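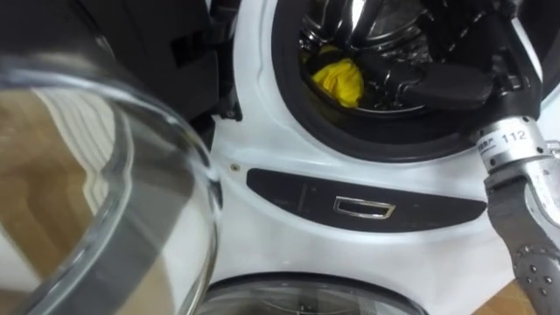 One yellow cloth in the drum.

I have now read the Hillusside sick leave ordinance twice, start to finish, and I still can't tell you who it covers.

The flyer says "every worker in town." The text says every worker at an employer with 52 or more people on payroll, counted over the whole previous year. That leaves out the diner, both hardware stores and my sister-in-law's dental office. It leaves out most places I've ever worked, too.

Council member Malou Arnardóttir told the November meeting that 2,629 people would gain paid sick days. I asked her office where the number came from. The answer was a one-page summary from a consulting outfit called Pronon, with no source listed. Maybe it's right. I'd like to see the math before I clap.

Sombat Klinhom, who voted no, isn't much better. He keeps saying small shops will close, and then votes against a bill that doesn't touch small shops. Somebody should hand him a copy.

My real problem is section 2. A worker who gets turned down for leave can file a complaint, but the fine tops out at $1,000 per employer per year. Per employer! A warehouse could refuse everybody from January to December and pay the same as a place that messed up once. Dae-han Ha raised this during public comment and got a "thank you for your input."

I'm not against paid leave. I went to work with strep more than once in my twenties and I'm sure I gave it to half the floor. I just don't want a press release with a bill number on it.

The second reading is at 7 p.m. in the library annex, and the comment sheet goes out at 6:30. I'll be asking about the cap again.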